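Housekeeping and Breakfast Host – Huviddale Guesthouse

Huviddale Guesthouse is looking for a friendly, steady person to join us from July through the end of the season, with a good chance of staying on through the winter if we all get along. The house was built in 1804 as a coaching stop on the road to Karberg, and it has been taking in tired travelers, one way or another, for most of the years in between. We have 11 guest rooms, a long breakfast table, a garden that does more or less what it wants, and a great many stairs.

The work is split between mornings in the dining room and late mornings upstairs. You would start at 6:30 with the coffee and the bread, look after our guests while they eat (some like to chat, some would much prefer you didn't, and you'll soon learn to tell), and then help turn the rooms over before the 3:00 check-in. That means beds, bathrooms, floors, windows when they need it, and a last look around each room to see that it feels like somewhere you'd want to sleep yourself. On laundry days we all pitch in with the folding.

You don't need hotel experience. We have had wonderful people come to us from bakeries, schools and one very busy post office, and we're happy to teach you how we do things. We do ask that you can carry a full linen basket up two flights, that you're comfortable working some weekends, and that you're kind to guests who arrive late and cross. A second language would be lovely – we get a lot of walkers from abroad in the summer – but please don't let the lack of one stop you from writing.

We offer 70 hours every two weeks, paid hourly, with breakfast and lunch on working days and a staff room in the old Hoani cottage across the yard if you need a place to live. The Pluten bus stops at the end of our lane, and there's parking if you drive.

To apply, send us a letter telling us a little about yourself and when you could start. A resume is welcome but not required. Please put job number 1143 at the top so it reaches the right desk, and give us a phone number and a good time to call.
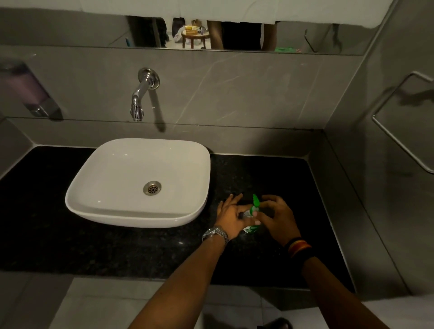 We'll invite people to come over for a morning, have breakfast with us and see the house before either side decides anything, and we'll pay your bus fare both ways.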